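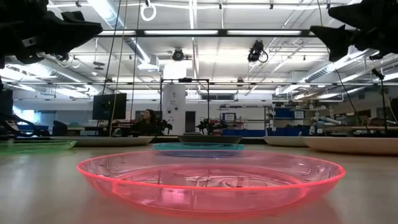 Carnegie Hall Kitchen and Supper Room
Tableware and Table Safety Check, January 2025
Checked by: Annag Cairns
Comments added by: Ekaette Nwachukwu (bookings), Cameron Mowat (repairs)

Ratings: OK / Watch / Fix / Bin

1. Plastic plates, translucent (pink, teal, green)
Rating: OK
No cracks found. I ran a thumb around every rim, got to the end with the thumb intact, and consider that a pass. The pink one is so bright along its edge that it could be used to land aircraft. The ridged inside holds on to gravy, so use the soft brush and not the scourer. Scourer scratches are where the last lot started to split.
Comment (EN): The playgroup will only eat off the pink. Can we get more?
Reply (AC): We can. It will not end the fighting.

2. Plates, off-white
Rating: Watch
Sound, but one in the cupboard stack has a tea-coloured stain that has outlived two brands of cleaner. It is ugly and harmless. If it turns rough to the touch, bin it.

3. Plate, dark grey
Rating: OK
Fine as far as I can tell. Dark plates hide what they have on them, so please check this one under the light after washing. I scraped off what I took for a pattern.

4. Microwave use
Rating: Fix
The coloured plates have been going into the microwave. I know this because I found one in there, with half a sausage roll on it. We have no paperwork saying they can take the heat, so until we do, the answer is no. Reheat in the glass dish on the second shelf. A sign has gone up. The previous sign is now propping the pantry door.
Comment (CM): Needed something for the door.
Reply (AC): See item 9.

5. Tabletops, light beige
Rating: OK
Wiped down and looked at from a low angle, which is hard on the knees but shows up everything. Smooth and still a bit glossy. No lifting edges and no splinters. Two rings from hot mugs on the table nearest the servery. Coasters exist. They are in the drawer marked Coasters.

6. Slip of plates on tabletops
Rating: Watch
A light plastic plate on a glossy table will travel if you lean on the wrong side of it with a fork. For under-fives and for the seniors' lunch, put the Sterudeck matting down first. There are 50 mats in the blue tub. Return them dry. Last July they went back damp and came out in spring as one large mat.

7. Table legs and locking catches
Rating: Fix
One trestle has a catch that clicks without locking. It is tagged and turned to face the wall like a child in disgrace. Do not use it, even if you are one table short, even if you are only putting the light things on it.
Comment (CM): Part ordered from Rususer, $148 delivered. For a catch.
Comment (EN): For $148 it should set the table as well.

8. Ceiling lights over the tables
Rating: OK
All tubes working on the day, no flicker. Switch them all on before a meal, please. The atmosphere people seem to want at supper is the same one in which Roswitha Weidemann cut her finger slicing lemons.

9. Exits and doors
Rating: Fix
Pantry door was propped open with a laminated safety sign. Side exit had a stack of chairs across it, neatly arranged, as if that helped. Chairs moved. The door closer on the pantry is Cameron's.
Comment (CM): On my list.
Comment (AC): It was on your list in July.

10. Washing and storage
Rating: Watch
Plastic plates to be washed warm, dried fully and stacked by size, biggest at the bottom. At present they are stacked by optimism. Put them no higher than shoulder level. A falling plastic plate won't hurt anyone much, but people lunge for it, and what they hit on the way is usually the urn.

11. Urn
Rating: OK
Tested and tagged, tag number 762. Lid seats properly. Tap drips if you don't push it right home, so push it right home. Keep it at the back of the bench with the cord behind it.

12. First aid kit
Rating: Fix
Contains one triangular bandage, scissors, and 1,131 safety pins, or so it says on the lid in Skye Lamont's writing. I did not check her figure. There were no sticking plasters at all. New box of Plolten strips bought and put in the kit, blue ones, so they can be found in a salad.
Comment (EN): I've told the hirers to write down what they use.
Reply (AC): Pen supplied, on a string.

Still to do
Catch on tagged trestle: Cameron
Pantry door closer: Cameron
Care instructions for coloured plates: Ekaette to ask the supplier
Replace microwave sign if it wanders: whoever sees it wandering
Mug rings: me, with bicarb

Signed: A. Cairns
Copy kept in the drawer marked Coasters.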